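Pantry stocking: do you need the 1000-item list?

Another week, another master list. The one going round this month comes from Larkari, the meal planning site, and it promises that a household of four can stop worrying about food if it simply buys everything on it. Siham Younis forwarded it to me with the note "thoughts?" and I have a few.

The list has 1000 entries. I read all of them on Sunday afternoon, so you don't have to. Nine are kinds of vinegar. Canned hearts of palm get a star for "essential." Salt turns up twice, once under baking and once under seasonings, and I suspect that whoever put it together was paid by the line.

My bigger complaint is with the arithmetic. Larkari says a stocked pantry "pays for itself" by cutting out small trips to the store. Maybe it does for people who throw nothing away. When I cleared my own shelves in January I found two bags of lentils older than my car's tires and a jar of something from Badent that I can't remember liking even when it was new. Food you bought cheap and tossed later was never cheap. The site gives no figure for waste, and when Verna Boateng wrote to ask for one she got back a coupon code.

Then there's the storage advice. Clear bins, matching labels, a turntable for the oils. Tanasarn will sell you the whole set, and the link to it sits right there at the top of the list, which tells you something. Flour keeps fine in a jar with a lid. Rice doesn't care what font its label is in.

What I would do is duller. Write down what you cooked in the past two weeks. Buy enough of those same things for two more weeks, and stop. If you never made risotto before, a crowded shelf won't turn you into a person who does. Kenza Ouali, who cooks for six, tells me her list fits on the back of an envelope – and she wants it known that it includes chocolate.

I'll grant Larkari one point. Dry pasta is a sensible thing to keep. It lasts, it's cheap, most kids will eat it, and it asks for nothing more than a pot and some water. I'm less sold on their claim that you need seven shapes. One long and one short will cover almost any sauce you're likely to make on a weeknight, and the store brand is usually good enough. Check the date, put the new bag behind the old one, and go do something else with your evening.
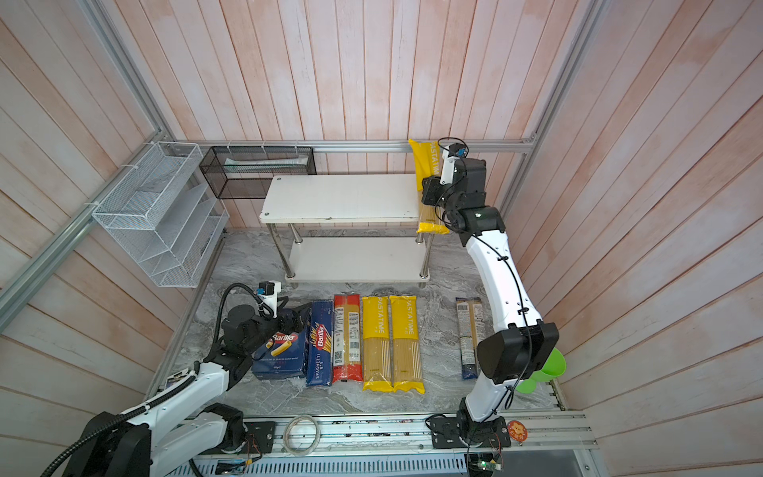
Letters: more on the water bill question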